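4. Setting out your pattern pieces

I do this bit before I even open the Vindard fabric (mine is the 80 cm roll), and I'd urge you to do the same!

1. Cover your table with kraft paper, shiny side down.
2. Mark it off in big rectangles with low-tack tape.
3. Put one pattern piece in each, starting with piece 11, the collar.

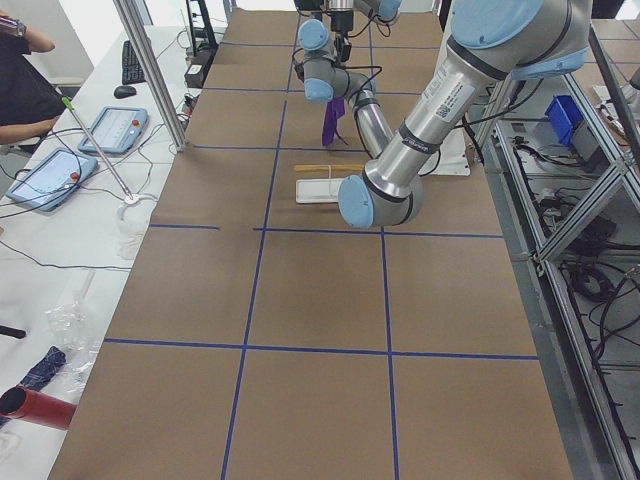

Fig. 6. Brown paper marked off with blue tape

Note: I love a long table for this, but a clean floor works too (mind your knees).

Caution: don't iron over the tape. I did once, and it left a sticky mess.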